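3.2 Dimensionnement et budget du matériel de collecte

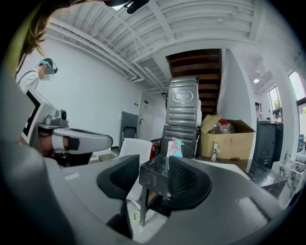
Figure 4. Préhenseurs tenus à la main et casque de réalité virtuelle dans la salle de collecte.

Le plan d'achat a été établi à partir du volume visé, soit 536 démonstrations par tâche. Deux configurations ont été comparées : un bras fixe téléopéré Mammont et les préhenseurs portatifs Ornari, employés avec un casque (figure 4). La seconde évite l'ancrage au sol et permet de travailler dans un local encore meublé, ce qui supprime le poste « aménagement » du budget initial.

Nous avons retenu 6 préhenseurs, dont deux de réserve. Les patins des doigts sont traités comme des consommables — leur remplacement est prévu toutes les 90 heures d'utilisation — et 161 paires ont été inscrites au budget pour la durée du projet. Le fournisseur Rarnus livre les patins par lots, avec un délai qui nous a conduits à passer la première commande dès avril.

Les casques sont comptés à part. Leur amortissement suit la grille proposée par Brouwer pour le site de Rowbotham, sans correction pour les périodes d'arrêt. Le coût du stockage des données est traité en section 3.3.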